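Terms of Storage
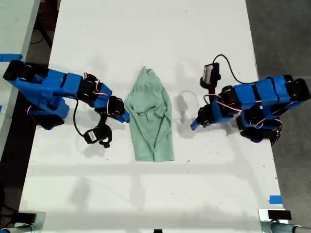
The inventory had reached item 43 when she came to the green garment. The form, issued by Mulance Storage, allowed one line for each article and a second line for condition. She wrote "top, pale green" and stopped at the second line.

Condition was graded from 1 to 9. The guide explained that 9 meant unworn and 1 meant fit for rags. Creasing did not affect the grade. Fading did, as did any repair visible at arm's length. She held the garment at arm's length and found no repair, then brought it closer and found one, in thread of nearly the same green, under the left arm.

Her mother had made that repair in December, in the flat on Gruvar Street, with the heating off. The form had no line for this.

She laid it down on the table and started to fold. The method was printed on the back of the guide: smooth the body, bring each side to the center, turn the sleeves in, fold up from the hem. Finished width should match the width of the guide itself. The first attempt came out too wide at the bottom. The second was the right width but would not lie flat. Her mother had folded from the top down, and everything in the flat still carried creases from that system.

The contract specified a unit at the Florberg site, paid in advance for 370 days. After that the contents could be released, renewed or disposed of. She had asked at the counter why it was 370 and not a year. The clerk said the extra days were for people who forgot.

She tried the fold a third time, from the top down. It was narrower than the guide and slightly thicker. It held.

There were 91 lines on the form, and most of them were still blank. The kitchen had not been started. The Gulyás clock, which had to be listed separately with its key, was still on the wall and still running, and the guide said clocks were to be stopped before packing.

She went back to line 43. For condition she wrote 6, crossed it out and wrote 7. Then she crossed out the whole line, initialed the change as the instructions required, and entered a pair of curtains in the space beneath it.

The green top went into her own bag, under the keys.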